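Decanting into tiny bottles, is it worth it?
Travel & Packing > Carry-on only

kedetus_52
Everybody on here swears by pouring shampoo and face wash into little bottles before a trip. I tried it in October and I'm not sold. Two of mine leaked, one label rubbed right off, and I spent an evening at the sink with a funnel to save what, five bucks? Convince me.

Duván Castaño
You bought cheap ones. The flip-top kind always leak. Get screw caps and stop filling them to the brim.

kedetus_52
They were screw caps. The Trenda set, 4 in a pouch. The pouch leaked too, for the record.

semeniuk
Can't help with Trenda but I've had the same clear bottles for 3 years. Face oil, mouthwash, never a drop. I do put a square of plastic wrap under the cap.

kedetus_52
So the bottle works as long as you fix the bottle. Got it.

elton_carryon
Posted 2023-07-17
I'm with the OP. Half the "travel size" stuff is a way to sell you less for more, and the empties are the same deal. How much does one of those even hold? People say "a week's worth" and I'd like to meet the person whose hair gets washed for a week out of that.

semeniuk
Depends what goes in it. Shampoo, no. Something you use by the drop, sure. The really small clear ones are fine for that, and a colored label helps you find it in the bag. Reddish one on the white surface, size I mean:
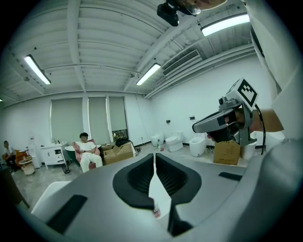

Valbona Janevski
Fine for drops, okay, but then why decant at all? Serums and oils already come in small bottles. Moving them to another small bottle just gets you a second thing to wash. And I don't trust labels around oil, they slide.

semeniuk
Mine came in a big glass one. I'm not putting glass in a backpack.

Valbona Janevski
Then wrap it in a sock like the rest of us.

Duván Castaño
Sock method lost me a whole bottle of aftershave and the sock. Screw caps, don't overfill. I'll keep saying it.

kedetus_52
Still not hearing a reason to do this for shampoo. I'm going with a bar next trip unless somebody has a bottle they'd put in the same bag as a white shirt.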